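November, evening

The water was off again from six this morning until a little after two. No notice in the lobby, no message. I had filled the two big pots last night out of habit, so there was enough for tea and for flushing. The third floor was not so lucky. I met Mrs. Atska on the stairs carrying two empty jugs down to the tap by the bike shed, and I took one of them for her.

The tenants' meeting was at seven in the laundry room. 45 people signed the sheet, which is more than we had in spring. Setareh Ansari ran it. She read out the letter from Wistberg, the management company, which says the arrears for our building now stand at 2,785 and that the pump will be replaced "when the account allows." Kittipong Phromma asked whether that meant the people who pay on time also go without water. She said she had asked them the same thing by phone and was told somebody would call back. That was nine days ago.

There was a long argument about the people who are behind. A man from the fifth floor wants their names put up by the mailboxes. I spoke against it. I was two months behind myself the winter I had my knee done, and I would have moved out before I let the whole building read about it on a wall. Setareh said the housing office would not allow it anyway, and that settled it for tonight, though he did not look settled.

What we agreed:

Setareh will write to the housing office at Virnilach Street and ask for an inspection of the pump and of the roof tank. Kittipong will keep a log of every hour the water is off, by floor. He asked me to do the fourth floor and I said yes. Anyone who is behind can go with her to the office and ask for a payment plan. She says they will take 300 down and the rest in parts. I don't know if they put that in writing.

The elevator came up too. Shojaei, the repair firm, quoted 1,000 for the door motor, and the man who came to look at it told Kittipong it would fail again by summer unless the panel was done as well. The panel is not in the quote. We put that off to the next meeting.

Got home at twenty to nine and started the log while I still remembered the times.
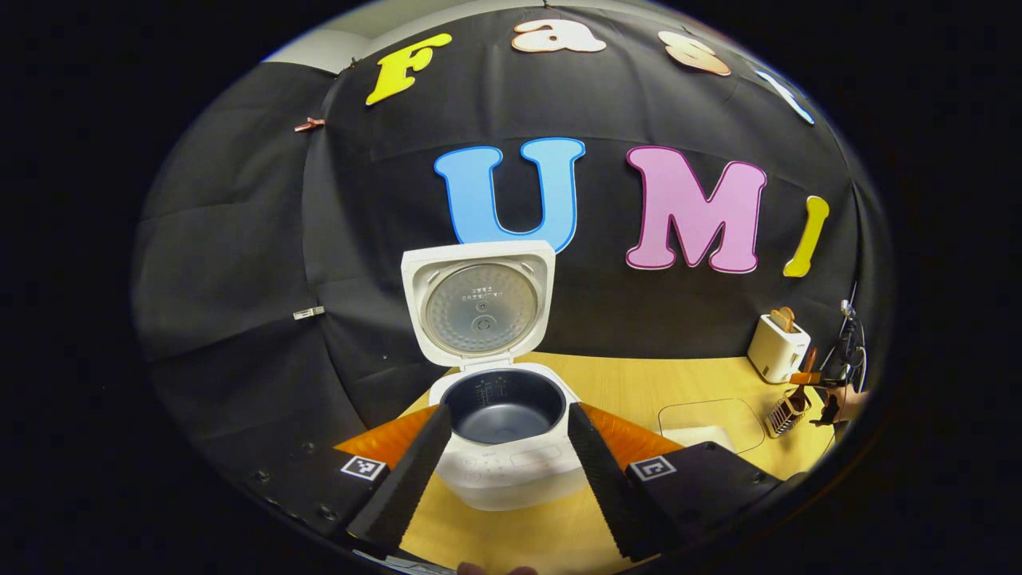 Fourth floor, water off 6:05 to 2:10. It ran brown for the first few minutes and then cleared, but the pressure in the bathroom is still low. I wrote that down under remarks. Kittipong drew the columns too narrow and I had to turn the page sideways.

I should ask the couple in 4C for their times. They work nights and may have noticed something I slept through. Their light was off when I came up, so I will leave a note under the door in the morning.

Also need to look for the rent receipts from last year. Setareh wants copies from anyone who has them. I think mine are in the blue folder on top of the closet, behind the suitcase.

Filled both pots again before bed.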